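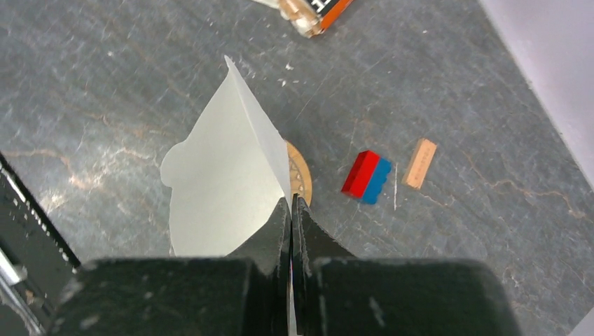 Does the paper come already folded or do we have to do it, a buyer in Gidcombe asked us in March, and can you get the brick and the coin on their own if the little one posts them down the back of the radiator? Flat, is the answer to the first. Yes to the second, see Spares.

Vatlow Small Things Box
Item no. 1871
In stock — Gidcombe shop and by post

Box of odds and ends for sorting, hiding, drawing round, making little scenes with. Ages 5 and up. Used in classrooms, on kitchen tables, a lot of grandparents buy it. Everything small enough to go in a hand and different enough to tell apart with your eyes shut.

What's in it
Plain white paper, 200 sheets, for folding
Gold-coloured coins, raised rim, pattern on the face
Plastic building bricks, red and blue
Wooden blocks, small, rectangular, pale
Lidded cardboard box
Game sheet (new one, the old sheet had the rules for Peaks printed twice, sorry)

The paper
Ordinary weight, takes a crease well and holds it if you run a thumbnail down. Stands up as a tent with one good fold. Doesn't like damp. Cheap enough to get wrong, so let them get it wrong. Refills are the same paper, not a thinner one — we get asked.

The coins
Play money, won't work in a parking meter or anything else. The raised rim is good for rubbings with a soft crayon. Wipe with a dry cloth, no polish.

The bricks
Studs on top as usual. Will they fit the ones you've got at home? Mostly. Some are a bit tight, we'd rather say so now than have them sent back. Warm soapy water, not the dishwasher.

The blocks
Bare wood, no varnish or paint. Grain and shade vary from block to block, some come up slightly pink, some more yellow. Not a fault. If one gets a rough corner a quick rub with fine sandpaper sorts it.

Games on the sheet
Peaks — fold a tent, hide a coin behind it, other player guesses which tent.
Feely Bag — any bag you have, all four kinds of thing in, name it before you pull it out.
Shop — coins for bricks, blocks for change, arguments likely.
Long Shadows — line things up by a lamp after dark and draw round the shadows. Best one in our opinion, needs the big light off.

Spares
Coins, bricks and blocks sold singly from the Gidcombe counter or add to any order. Paper refill comes in the 200 pack only. We don't do spare lids.

Size and storage
Box is 65 mm deep, goes on a normal bookshelf. Fits inside the Heseo drawer unit if you take the divider out. Does not fit the Kotian trolley, too deep by a whisker, please stop ordering them togther.

Safety
Small parts. Not for under threes, keep away from dogs too. Count the coins back in with the children if your the anxious type.

Returns
Unopened, any time within the month. Opened boxes we'll swap if somthing is missing or broken, just tell us what. Paper packs can't come back once the wrapper's off.

Collection from Gidcombe before 5 — ring the side bell, the front one's still broken.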